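Bare Dell tower, CPU in, no cooler: RAM order before first power-on?

astunano_29
Case is on its side, side panel off, processor seated, no heatsink over it yet. All four slots in the bank below the socket are empty. I have two sticks. Do I fit memory before or after the cooler? 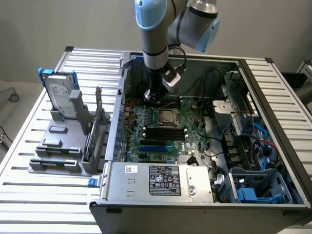
Cooler weighs 270 g and I don't have paste yet. Ordered Bralo, due in August.

egalanis
Memory first. Check the silkscreen next to the slots before you pick any.

astunano_29
It says DIMM1 CPU1.

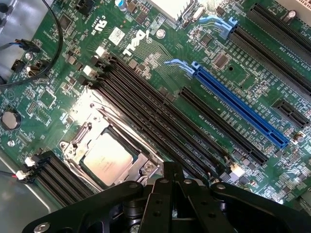
I was going to use the two slots nearest the socket.

tader19
Wrong order. Cooler first, then memory. Less in the way of the screws.

egalanis
Disagree. With a low cooler the clearance is the same either way, and a stick is easier to seat with the socket area open. Follow the numbers on the board, not the distance from the socket.

tader19
I've done more than 30 of these cooler first. No trouble.

astunano_29
Memory first, then. Power supply stays unplugged until the paste arrives. 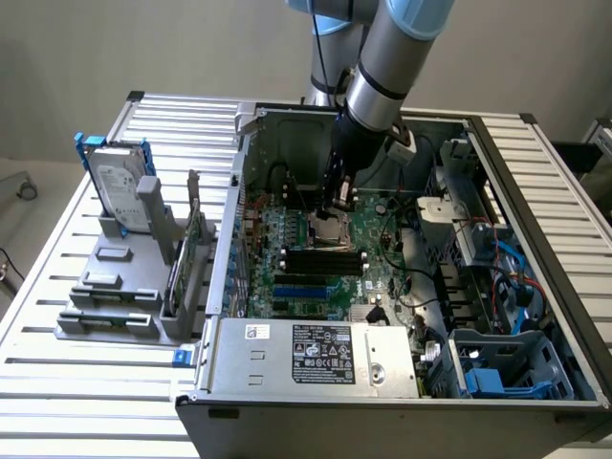
Konstantinidis Hardware Club, Desktop Repair Section

egalanis
Fine. Keep the SATA cables clear of the board while you work. Latches open, notch lined up, press both ends.

tader19
Still cooler first for me.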